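Osau packing set – README

What is in this folder

Recordings of a two-armed robot sorting and packing everyday items at a table. The set was gathered for the Cumureo training runs and is meant for people who want a policy to learn from human-driven examples. It holds 100 episodes. Of these, 60 are full runs with both arms and the remaining ones are single-arm picks.

Each episode has its own numbered folder with the head view, the wrist views, joint positions, gripper opening and a one-line task text. Files that belong together share a clock, so no extra alignment should be needed.

Set-up

Two tables are pushed together to make the working surface. Clothes go at the back, the bag to one side, and small hard items in the middle where both arms can reach them. The layout is changed by hand between episodes. We did not tape marks on the tables – an earlier set had them and the model learned the tape.

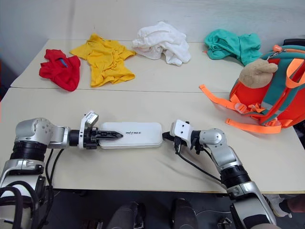 Head view: both grippers at the white UNITREE item, clothes along the back table, backpack on the right.

Task texts

Operators worked from short instructions such as "pick up the white box" or "move the red cloth to the left". The wording was left as typed, spelling slips included. If you need fixed wording, use the cleaned column in tasks.csv, which Jaqueline Sandoval put together in December.

Soft items

Soft items are the harder part of the set. Cloth seldom lies the same way twice, and a plush toy changes shape when squeezed, so the gripper opening alone is a poor sign of a good hold. Please use the wrist view together with the opening value when you label grasps. A grasp is labelled "held" only if the item stays between the fingers for 2 seconds.

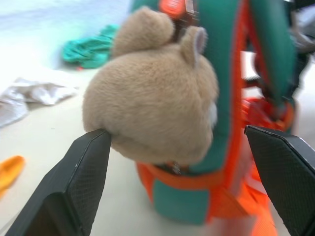 Feng-yi Chow asked that failed grasps on soft items be kept in the training split as well, on the grounds that a policy which only sees clean holds has no idea what to do after a slip. They are now included and carry the tag "slip".

Known problems

Episode 46 has no right wrist view. The joint data is fine.
In some episodes the head view is brighter at the start, before exposure settles.
Gripper opening is stored raw. Use the scale file in the calib folder.

Loading

The Nikolovski loader reads the folders as they are. Set wrist=False if you only want the head view – it saves a lot of memory.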